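Tekitz Garment Sorting and Folding Set: README
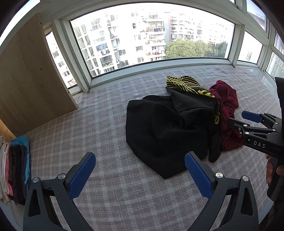
Hisville, September

Contents: 291 recorded sessions of garment handling with hand-held grippers, collected by staff of the Pereyra laundry service. Typical input is a mixed heap on a plaid sheet, dark and patterned pieces together, with folded stacks kept to one side.

Purpose: training and testing of the Astard folding cell, planned for the sorting room. Of the sessions, 239 are labeled by garment type and fold. The rest are unlabeled.

Effect on work: hand folding drops from two shifts to one. Folders move to inspection, repairs and recording. Recording is paid at the folding rate, with a break after every 8 sessions. Session length is not used to rate staff — the timing field was removed before release.

Known limits: black garments on black garments are often mislabeled. Large printed lettering folded out of view is not transcribed. Daylight from windows varies and is not corrected.

Not covered: wet items, bedding, anything with pins or tags attached.

Contact: Catalina Farías, data lead. Label corrections are merged every Tuesday.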